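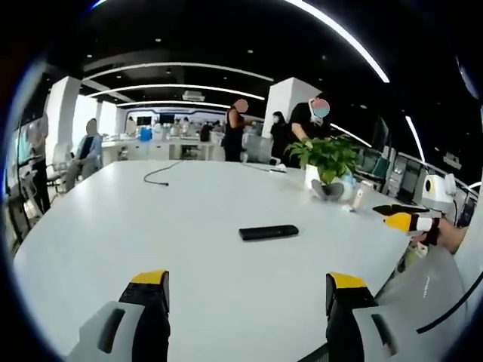
**tidytess63:** Right, I need opinions on plants for our shared table at the Prakdale office. I'm a bit obsessed with having greenery where people work, so I've been pushing for a proper one. The leafy thing in the white pot, with the little plush leaning on it, is the size I like — but half of us reckon it hogs space. Keep it or go smaller?

**Broretti:** Smaller! Ours got knocked over 2 times in June, soil everywhere.

**tidytess63:** Heavier pot then?

> Smaller!

**cendness_fan:** Nah, disagree. Big leaves cheer a place up. I'd sort those black cables first, they'd annoy me far more than any plant.

**Broretti:** Cable clips, a pack of 15 from Retamal. Still say the plant's too big though.

**cendness_fan:** And the plush stays, surely?

**tidytess63:** Oh the plush is going nowhere :)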